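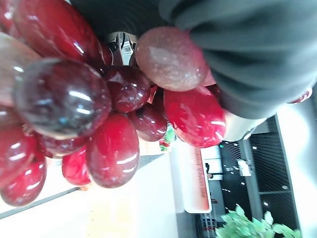 Collecting pick-and-place demos with the Plondley kit: fruit crate task

Last updated 29 Mar 2026

Quick version of how we gather teleop demos for the crate task on the two-arm humanoid. Assumes the kit is installed, the hands are calibrated and you've driven the arms at least once. If not, do the setup page first, come back.

What you need

– Plondley recorder, on the same network as the robot
– Zwane gloves or the old hand controllers, either works
– a table, a display stand, wooden crates
– artificial fruit. Grapes, an avocado, some berries, anything with leaves on it
– 8 GB free per session, more if you keep the raw wrist video

Use fake fruit. Real grapes squash, leak, change color by the afternoon and then your first episode and your last one don't match.

Step 1. Set the crates

One side is the source, the other is the target. Stand between them, robot facing both, each arm able to reach its own side without leaning. Check the reach BEFORE you record. Put the hand over the far corner of each crate and hold. If the elbow locks out, move the furniture, not the robot.

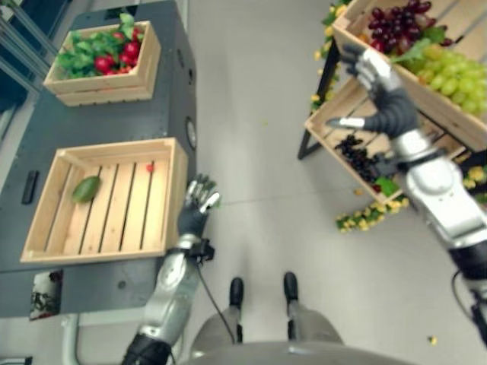
Head camera view. Table with crates at left, grape crates on the stand at right, both hands in sight.

If one of your hands drops out of the head view at the rest pose, tilt the head down a bit. Small moves. Write the tilt angle in the session notes, you will want it again.

Step 2. Cameras

Start all three streams, head plus both wrists. Wait for the green dot on each. Then wave a hand and look at the time offset – anything over 40 ms, restart the recorder. Don't try to fix it afterwards, we did and lost a week of data to it.

Wrist cameras will sit at odd angles. Leave them that way. The policy does not care which way is up as long as it's the same way every time. What does matter is that the mount hasn't slipped, so compare the first wrist image of the day with yesterdays. Sleeve fabric creeps over the lens too, tug it back.

Step 3. Record an episode

1. Rest pose, both hands up and open.
2. Press start. Count to one.
3. Reach, slow. Approach from above.
4. Close the fingers on the bunch, near the stem end if you can get it.
5. Lift straight up, then across.
6. Lower into the target crate, open, back off.
7. Rest pose. Press stop.

Keep it smooth. If you hesitate for more than a second or so the model learns to hesitate, ours used to hover over the grapes like it was choosing a melon. Took a lot of new episodes to wash that out.

Step 4. Label it right away

Success, fail, or recover. Recover means you dropped it or missed, and then got it anyway. Keep these! They're worth more than the clean ones once you have a base set. Fail episodes go in thier own folder, don't delete.

Add one line of plain text for the instruction. "Move the grapes to the left crate." Vary the wording, people do.

Step 5. Change something

Every 8 episodes, change one thing. Crate angle, which bunch is on top, where the avocado sits, lights. Only one. Otherwise when the success rate moves you can't say why.

Don't tidy the room down to bare walls either. Shoes, chairs, boxes on the floor, all fine in the wrist views. The robot is going to meet that stuff anyway.
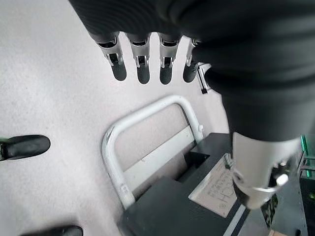
Torov left a comment on the old version of this page: we ran your steps on our setup and got nowhere until we stopped letting a single operator record everything. With one person the policy copied that person's wrist habit and fell apart on anything else. Swap operators inside the session, same crates, same day.

Agreed, and it's now in the steps. Two operators minimum, swap when you change the crates. Put the operator ID in the file header so you can balance the set later.

How many is enough

Our September set was 1,218 episodes after cleanup. First useful policy came well before that, 77 percent on grapes, much worse on the small berries. Berries need their own batch. Finger closing is too coarse with the default gain, so drop it before recording them.

Export

Run the Drunuren converter on the session folder, check that the episode count matches your notes, copy to the shared drive. Do a replay of three random episodes on the real arms at half speed, hand on the stop button. If the fingers close early in replay, the glove offset was wrong and the whole session needs the shift applied. Script for that is in the tools folder, run it on a copy.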